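What I Brought Home from the Open Day

I'll admit I went to the open day at Plollonura mostly for the free coffee and because my neighbor Forough Kiani had a spare ticket and hates to drive alone. I came away thinking about laundry, and I haven't really stopped since.

We had all been hoping, I suppose, for a machine that did something grand. What we got was a room of very patient young people teaching machines to handle cloth, and I have to say I found it a good deal more moving than any backflip! They do it with a gripper you hold in your own hand. You pick up a towel, you fold it, you lay it down, and then you do it over again, 300 times if need be, so that a robot may someday learn from your example. I was given a turn of 20 minutes, and my folds were dreadful (my mother would have sent me back to the basket), but the woman at the table thanked me as if I'd done her a kindness.

Now, people my age like to say that this sort of thing takes the human being out of the work.
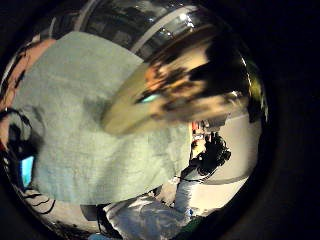

I used to say it myself, quite loudly, at dinner. But everything I watched that afternoon began with somebody's hands, and with small habits those hands had picked up over the years from mothers and aunts and summer jobs. I would like to see that credited. If a robot folds my sheets one day, I hope the company selling it will say whose folding it learned, and pay those people decently too.

Forough thinks I'm being sentimental, and we argued about it all the way home. I'd still go back in January if they'll have us.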